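# Former les formateurs : Metance publie son enquête, et elle pique un peu

*12 mai 2021*

On forme les élèves, on forme les enseignants, on forme même depuis peu les chefs d'établissement à bien tenir une réunion. Restait à savoir qui forme les formateurs d'enseignants, et à quoi. L'institut Metance, qui s'intéresse à la question depuis deux ans, vient de rendre une étude de 178 pages intitulée *Ceux qui montrent comment on montre*. Le titre a été choisi au terme d'un vote, ce qui se sent.

L'enquête repose sur 65 entretiens menés auprès de formateurs en poste dans des centres publics et privés, anciens instituteurs, anciens professeurs de lycée, universitaires arrivés là par le doctorat et quelques-uns arrivés par erreur, de leur propre aveu. Lilla Boros, qui a dirigé le travail, voulait comprendre à quel moment un bon enseignant devient un formateur. La réponse de la plupart des intéressés tient en une phrase : en septembre, quand on leur a remis la clé du bureau. L'accompagnement à la prise de poste se résume souvent à un code de photocopieuse et à un organigramme périmé.

Le chapitre le plus commenté porte sur ce que les auteurs appellent « la double salle ». Le formateur enseigne à des adultes la façon d'enseigner à des enfants, et se retrouve jugé sur les deux tableaux. Fait-il un cours magistral sur les méfaits du cours magistral, on ricane au fond. Propose-t-il un atelier en petits groupes, on lui demande le polycopié. « J'ai passé une heure à expliquer l'importance des pauses, et je n'en ai pas fait », reconnaît l'un des témoins, anonyme, sans doute pour cette raison.

L'étude relève aussi une gêne tenace devant la question du terrain. Beaucoup de formateurs continuent de se présenter comme professeurs longtemps après avoir quitté leur dernière classe. Les stagiaires, eux, calculent. Passé un certain nombre d'années, l'anecdote de classe prend des airs de récit de guerre, et l'on voit apparaître dans les couloirs des formules comme « de son temps » -- prononcées, précise le rapport, avec affection.

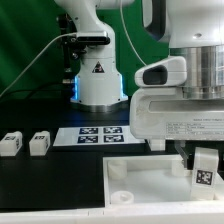
La partie consacrée à l'observation en classe devrait faire grincer davantage. Metance y examine les grilles utilisées lors des visites de stage, dont l'une, celle du centre Koech, comporte 30 critères à renseigner pendant la séance. Les visiteurs interrogés disent passer l'essentiel de leur temps à chercher la bonne ligne et lever les yeux quand la cloche sonne. Des deux bras robotisés blancs, celui qui porte un autocollant triangulaire d'avertissement a au moins l'honnêteté d'annoncer qu'il vaut mieux ne pas s'approcher sans précaution ; la grille d'évaluation, elle, se présente comme un outil de dialogue. Les auteurs recommandent d'en réduire la longueur et de laisser au stagiaire le choix d'un point sur lequel il souhaite être regardé. Koech indique étudier la proposition et avoir déjà préparé un tableau pour la comparer à l'existant.

Tout le monde n'est pas convaincu. Erick Shemweta, formateur en mathématiques et relecteur critique du rapport, lui reproche de confondre malaise et modestie. « Un formateur qui doute, c'est plutôt bon signe. Ceux qui m'inquiètent n'ont pas répondu aux entretiens », écrit-il dans la postface, que l'institut a eu l'élégance de publier sans coupe. Il regrette également que les disciplines soient traitées d'un bloc, comme si apprendre à enseigner la gymnastique et la grammaire relevait du même métier. Sur ce point, Lilla Boros lui donne raison et promet un second volume, perspective accueillie avec des sentiments partagés par ceux qui ont lu le premier.

Les passages les plus chaleureux se trouvent vers la fin, là où l'on n'attend plus grand-chose. Les témoins y parlent de leurs anciens stagiaires, de messages reçus un soir de mars après une première inspection réussie, d'un cahier emprunté et rendu annoté par toute une équipe. Malgré les horaires, les réformes qui se croisent et les plateformes qu'il faut réapprendre à chaque rentrée, presque aucun ne souhaite retourner à son poste d'avant. Certains ajoutent qu'on ne le leur a pas proposé.

L'ouvrage paraît aux éditions Sotadeo, en version imprimée et numérique. Une présentation en ligne est prévue par le réseau Jaltgate, qui réunit plusieurs centres de formation et annonce une séance « résolument interactive » : un exposé d'une heure, suivi de questions envoyées à l'avance par écrit. L'inscription est gratuite. Une attestation de présence sera délivrée aux participants qui en feront la demande au moyen du formulaire, lequel sera expliqué en début de séance.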